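Home | Products | Spare Parts | Dealers | Contact

Tandstead 220 Countertop Water Filter

The Tandstead 220 is a gravity-fed water filter for kitchens and small offices. It needs no plumbing and no electricity. Fill the upper chamber from the tap, and filtered water collects in the lower one, ready to draw off at the spigot.

Each filter ships with one Jollivent cartridge, a spigot, two washers and a printed setup sheet. Replacement cartridges are order number 603. The washer kit is order number 658 and also fits the older Floromdale model.

Before first use, wash both chambers with warm water and mild dish soap. Soak the cartridge overnight, then run 3 full fillings through it and pour them down the drain. Hand-tighten the spigot nut. A wrench can crack the housing.
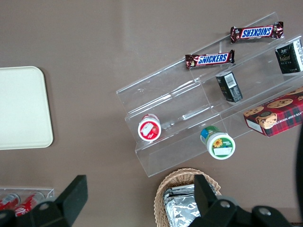 How often should the cartridge be changed?

Change it every six months, or sooner if the flow slows down and a rinse under cold water doesn't bring it back.

Do not use the filter with hot water or with well water that has not been tested. If it will stand unused for more than two weeks, drain it, take out the cartridge and let all parts dry before storing.

Cartridges made before September use the short stem and need the adapter ring, which dealers supply at no charge. Orders are packed at our Floromdale warehouse.

Page updated February 2019

Print this page | E-mail this page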